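Diten Community Help

Home | Ask | Topics | Leadership & Politics | Unanswered | Log in

How do you remove a chair who won't call the meeting?

Our town is Brillach, pop. 765, so everybody knows everybody and this is getting awkward. I'm on the board of the residents association. 6 board members including the chair. The bylaws say the chair "shall call" a general meeting every April and that members vote on the chair there. April came and went. She says there's no urgent business and she'll call one when there is.

She's not stealing or anything. Gets the road money out of the county every time. But she's in year three of a two year term and if you bring it up you get a long email about loyalty.

Questions:
- can the rest of us call the meeting without her?
- if we do, who runs it?
- is it better to just ask her to step down privately first? Some people think that's sneaky, I think it's polite

Bylaws are four pages and mostly about the hall keys. Nothing in there says "removal" at all.

14 people have this question

2 answers, sorted by votes

Answer 1 (31 votes)

Was secretary of a group like this over in Sengar, went through nearly the same thing. Not a lawyer, check your state rules on nonprofits, if you're even incorporated. Find that out FIRST. Changes a lot.

Order I'd do it in:

1. Read the bylaws again for the words "special meeting." Might be hiding in the section on notice or dues. Ours was under dues, no idea why. Usually a certain number of members can sign a petition and then the meeting has to happen. We needed 42 signatures and got them in one evening outside the grocery store.

2. Talk to her before anybody signs anything. Two of you, not five. Five feels like an ambush. Someone's kitchen is fine, doesn't need to be the hall.
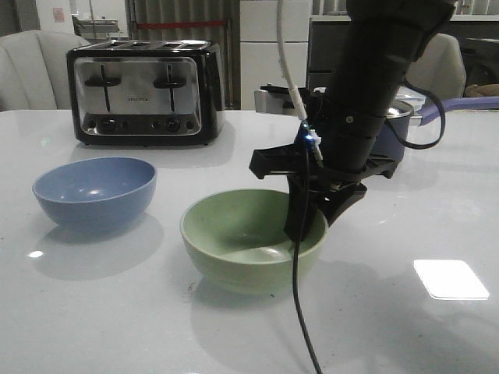
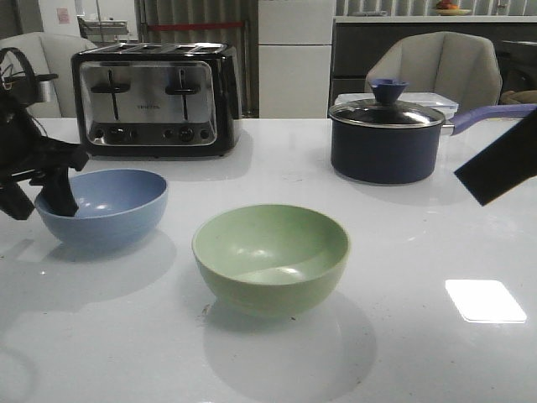 3. Put it in writing the next day. Short. "We talked, we asked you to set a date, please reply by X." Keep a copy. Don't argue about her record, her record isnt the issue, the vote is.

4. No reply, then do the petition. Follow the notice rules exactly, if it says mailed then mail it, don't just post it on Pitix and hope. We had a guy try to throw out the whole vote over notice.

5. First thing at the meeting, elect a temporary person to run it. Vice chair if you have one, but not if they want the job.

You may not need removal at all. If her term is up you're holding an overdue election. She can run in it. Ours ran and won, by the way, and was a lot easier to deal with after. Some folks were mad but that was the vote.

On "is it sneaky," no. Going to her first is the decent thing. Sneaky is the group chat she isn't in, which I bet you already have.

Comment: we do have the group chat. ok. thanks, checking the incorporated thing tomorow

Comment: what if she shows up and just starts running it like normal?

Comment: let her open it, then someone moves to elect a temporary chair. Needs a second. Have that person lined up.

Answer 2 (3 votes)

Just stop showing up. If the board doesn't show there's no quorum and she can't do anything. Worked at my condo, sort of, took forever and the roof didn't get fixed.

Comment: bad advice, then nothing gets done and it looks like the board's fault

Share (6) | Follow | Report

Related questions
- Does a vice chair take over automatically if the chair quits?
- Our mayor won't answer emails, what now
- What counts as a quorum if two seats are empty?
- Term limits for a small club, good idea or not
- How to thank an outgoing chair nobody agreed with
- Can a board member vote by phone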